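4.3 Fitting the Finger Pads and Checking the Grip

This section applies to the Bekis hand-held gripper as built from the Plukuven parts set, revision C and later. Members who are working from an earlier set should read Appendix B first, as the finger blocks in those sets have a different hole spacing.

Complete Section 4.2 (Routing the Cable) before starting. The cable must be seated on its guide and the trigger must return fully on its own.

Parts and tools required

Finger blocks, black, 4
Adhesive pads, dark foam, 4 (two are spares)
Hex key, supplied
Isopropyl alcohol and a lint-free cloth
Small clamp or rubber bands
Test objects from the Botha shelf in the shared workshop, or similar items from home

CAUTION: Keep fingertips out of the gap between the finger blocks whenever the cable is under tension. The gripper closes faster than most users expect.

Fitting the pads

1. Release the cable tension by turning the adjuster counterclockwise until the trigger feels slack. Do not remove the adjuster.

2. Remove the two finger blocks from the gripper and set their screws aside. The left and right blocks are mirror images. Each has a small hole in one upper corner, and on a correctly fitted block this hole faces the user.

3. Wipe the inner face of each block with alcohol and allow it to dry. Printed blocks sometimes carry a thin film from the build plate, and pads applied over this film will lift at the corners within a few sessions.

4. Peel the backing from one pad. Line up its lower edge with the lower edge of the block, then press upward and outward from the center. Do not stretch the pad. If it overhangs, trim it with a sharp blade after the adhesive has set.

5. Clamp the pad lightly and leave it for 12 hours. Repeat for the second block. The remaining blocks may be padded at the same time and stored as replacements.

6. Refit the blocks to the gripper. Tighten each screw until it stops, then back it off slightly and tighten again by hand. Overtightening will crack the block around the screw seat.

7. Pull the cover back over the mechanism. The cover should lie behind the finger block and must not be pinched when the gripper closes. Some folding along the upper edge is normal.

NOTE: The braided cable remains exposed where it crosses in front of the cover. Check this length for broken strands before each use. Replace the cable if any strand has parted - do not trim the strand and continue.

Setting the tension

8. Turn the adjuster clockwise until the slack is just taken up. With the trigger released, both fingers should rest fully open and at the same height.

9. Squeeze the trigger slowly. The pads should meet flat against each other. If they meet at the tips first, loosen the blocks, square them against a straight edge, and tighten again.

Checking the grip

10. Place a long, rigid object on a wooden tabletop or other flat surface. A long-reach stapler is suitable. Its smooth plastic base and narrow metal channel present the pads with two different surfaces, and its length makes any twisting easy to notice. Remove the staples before using a stapler for this check, and keep the spare strip out of the path of the fingers.

11. Lay the object diagonally to the gripper. Bring the gripper toward one end and close it until the pads make light contact. Confirm that contact is made by the pad and that no bare part of the finger block touches the object.

12. Lift the end of the object by a small amount and hold. Lower it and release. Repeat at the other end, and then with the object turned to the opposite diagonal.

13. If the object slips, increase the tension by up to 2 turns and repeat the check. If it continues to slip, clean the pads with a dry brush. Worn or glazed pads must be replaced.

CAUTION: Do not lift heavy objects by one end above the surface of the table. A dropped object can damage the pads, the table, or the user's feet.

Recording the result

Enter the final number of turns in the build log and mark the gripper with its Jukside bench label. Grippers without a label are treated as unfinished and may not be taken from the shared workshop. Builders working at home should keep the same record, as the setting is needed again in Section 5.1. 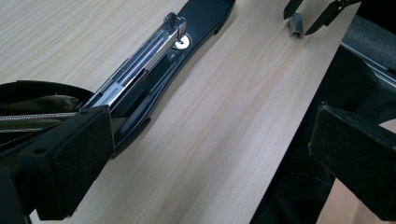

Figure 4-3. Gripper fingers with pads fitted, at the near end of a long-reach stapler.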